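The Slow Return of the Neighborhood Repair Shop

On a Thursday morning in October, the line outside Eide Appliance and Lamp started before the lights came on. One man had a toaster under his arm. A woman behind him had a vacuum cleaner in the back of her car and wanted to know if she should bring it in or wait.

Greer Laing opened the shop six years ago in what used to be a shoe store. She had worked in the parts department of a washing machine dealer and was tired of telling people that the part they needed had been dropped from the catalog. Her first month, she fixed 40 items. Most were lamps.

"Lamps paid the rent," Laing says. "A lamp is a cord, a switch and a socket. People throw them out because they don't know that."
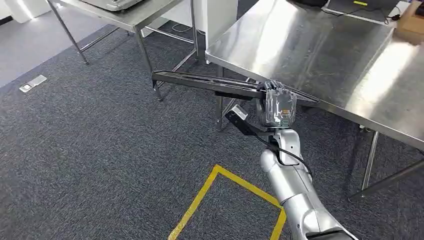 Why the shops went away

Fifty years ago a town of this size could keep two or three repair shops going. Prices for new goods fell, wages went up, and the math stopped working. A customer who could buy a new mixer for $40 would not pay $35 to have an old one fixed. Owners retired and their children did other things.

Parts were the other trouble. Housings that once came apart with a screwdriver were glued or snapped shut. Manuals stopped including diagrams. Laing keeps a shelf of old service books from Zelar, a mixer company that closed long ago, and says they are better than anything that comes with a new machine. Each one shows every gear and tells you what kind of grease to use.
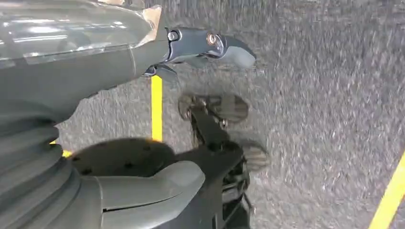 4 min read

What has changed is partly the price of new things and partly the mood of the people buying them. Customers who have replaced the same coffee maker twice are willing to hear about other choices. Laing charges a flat fee to look at an item and takes it off the bill if the repair goes ahead. She turns down some jobs, mainly cheap fans and anything with a swollen battery.

Secondhand parts help. The shop buys from Brornura, a salvage yard two counties over that strips old appliances and sorts what is left into bins. Its owner lists 3000 parts on a plain web page with no photos. You need to know the part number, or you need to call and describe the thing over the phone.

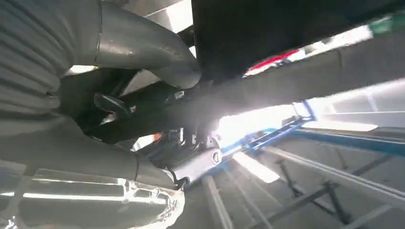

The calls can take a while. Laing once spent most of a lunch break describing a dishwasher spring. The one that arrived was a little too long, and she sent it back — the second one fit.

Money is still tight. She pays one part-time helper and does the bookkeeping herself on Sunday nights. The work that brings in the most is sewing machines, which she did not plan on. An older Suneo machine has metal gears and can usually be cleaned, oiled and timed in an afternoon. Quilters drive in from out of town and often bring a friend's machine along with their own. 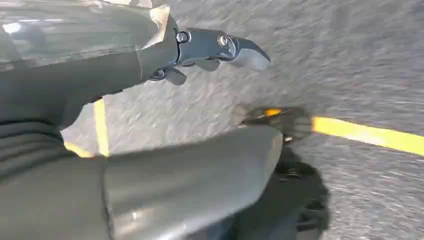 Before you take something in

Write down what it does wrong and when it started. "Stops after ten minutes" is more useful to a repairer than "broken."

Bring the cord, the lid and any loose pieces, even the ones that seem to have nothing to do with the problem.

Ask what the shop charges to look at it and whether that comes off the final bill.

Ask how long they will hold it. Eide keeps finished items for 2 months, and there is a bread machine on the back shelf that has been there a good deal longer.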